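Services > Handheld Gripper Hire > Common Questions

Tritus Handheld Gripper Hire: Questions and Answers

These are the questions we are asked most often by people who are thinking of hiring a pair of Tritus handheld grippers, or who have booked a recording day at our Ovside room. Prices and terms on this page apply to bookings made from 20th April. If your question is not covered, use the enquiry form and we will reply by email.

What do I get when I hire a pair?

You get two Tritus grippers, a charger, a calibration board, spare finger pads, a hex key and a padded case. Each gripper has its own camera looking out past the fingers, so the recording shows what the tool is doing from the tool's own position. The recording software is supplied as a download. It runs on an ordinary desktop or a reasonably recent laptop, and the licence lasts for as long as the hire does.

What sort of work are they for?

Most of our customers are training a robot arm to do household or light warehouse jobs and need many recordings of a person doing the same job by hand. The grippers have the same fingers that we sell for fitting to an arm, so the movements carry over with little reworking. Common jobs are sorting, stacking, packing, wiping surfaces and putting laundry away. Cloth is the one we are asked about most.
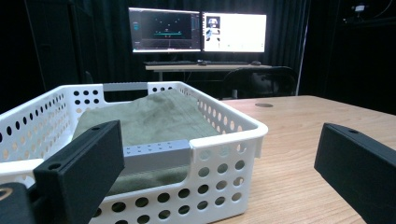
Folded green cloth in a white storage basket, between the gripper fingers.

Can the fingers handle cloth?

Yes, within limits. The standard fingers are blocky with a flat face, and they hold towels, fleece and most knitted fabrics well. Thin, slippery material such as lining fabric is harder. For that we suggest the Wróbel pads, which are softer and clip over the standard fingers. They can be added to any hire at no charge if you ask when booking. Please do not glue or tape anything to the fingers.

Do I need to prepare the objects?

No markers or stickers are needed. Use the objects you would expect the robot to meet. It helps to have several versions of each, for example towels of different sizes and thicknesses, as a robot trained on one towel tends to be good with that towel only. If you are recording in our room you can borrow from our shelves, where there is a fair range of baskets, trays, crockery and linen. The list is sent out with your booking letter.

How many recordings will I need?

It depends on the job. For a simple pick and place with one object we normally suggest 197 recordings as a first set, then a trial on the arm before you spend money on more. For cloth we suggest starting with 1000. Customers who have done a cloth job with us before often begin with fewer and add to the set where the robot struggles.

How should each recording start and finish?

Start with the fingers open and the object in view. Finish with the fingers open again and the object at rest. Keep to the same start and finish throughout a set. The position of the object can and should change from one recording to the next, but the order of the steps should not.

Can a second person reset the table between recordings?

Yes, and for cloth we recommend it. Resetting is where most of the time goes. One person can keep hold of the gripper and stay in position while the other takes the cloth out, shakes it and puts it back in a new shape. Use the pause button on the grip while this is being done, or leave the recording running and cut the resets out later in the software. Both methods work. If you cut later, agree on a clear signal, such as both people keeping still for a moment.
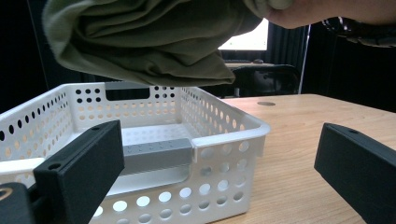
Resets do not have to be neat. A robot in a real home will find cloth in all sorts of shapes, and a set made up only of tidy folds will not prepare it for that. We ask customers to vary the drop: sometimes folded, sometimes twisted, sometimes let go from a height. With the cloth bunched in one hand and hanging over the basket like this, the lower edge droops in a loose curve and is likely to land differently each time, and that variety is useful. Keep the basket itself fairly steady during a set unless moving it is part of the job. If hands or sleeves show at the top of the view during a reset, there is no harm done as long as that part is cut or marked.

Does the background matter?

It matters less than people expect. Our room has black curtains, a plain wooden table and desk monitors further back, and recordings made there have trained arms that went on to work in bright kitchens. What does cause trouble is strong sunlight moving across the table, so draw the blinds if you are near a window. Screens in the distance can be left on. Try to light the table evenly.

If the robot will work in one known place, record at least part of the set there. Our hire customers in Horkaddale usually do half at our Ovside room and half on their own site.

Can two grippers be used at the same time?

Yes. The pair is matched and the software lines up the two recordings for you. Two-handed work is well suited to cloth, with one tool lifting and the other holding the basket or the far corner. It takes some practice. We advise new users to spend the first hour with one tool only. When both are in use, each camera will often see the other tool and the hand that is holding it. The software expects this and there is no need to keep them apart.

My grip gets tired. Is that normal?

It is common on the first day. Hold the tool close to the jaw end when lifting, with the thumb along the top, and let the elbow rest when you can. Take a break after every 50 recordings - the quality drops before you notice it yourself. There are small and large grips in the case, and changing from one to the other takes two screws.

What if a recording goes wrong?

Mark it and carry on. Press the side button twice and the software will put a flag on it. Do not delete it on the day. A dropped towel that is picked up again can be a good recording to keep, and our staff can advise on which ones to leave in. A recording with the fingers out of view, or with the calibration lost, should be thrown away.

How much does it cost?

A hire of one week costs £1396 for the pair, including the software and delivery both ways. Recording days at Ovside are quoted separately, as the price depends on whether you bring your own people or use ours. A deposit is taken at booking and returned once the case has been checked. 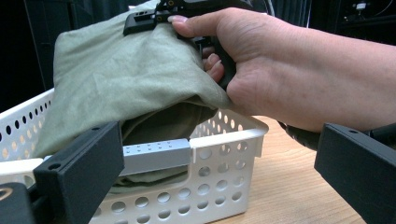 What happens if something is damaged?

Worn finger pads and scuffs on the housing are treated as normal use. Tell us straight away about anything affecting the camera, the trigger or the charging socket, and please do not open the housing. We will send a replacement on the next working day where we have one. Loss of a gripper is charged at the price given in your hire agreement.

Who owns the recordings?

You do. Recordings are stored on your own machine and are not sent to us. For recording days at Ovside we keep a copy until you confirm that yours is complete, and then ours is wiped.

When is the next free slot?

Hire pairs are usually available at short notice. The Ovside room is fully booked until the middle of May. To be told about cancellations, tick the box on the enquiry form.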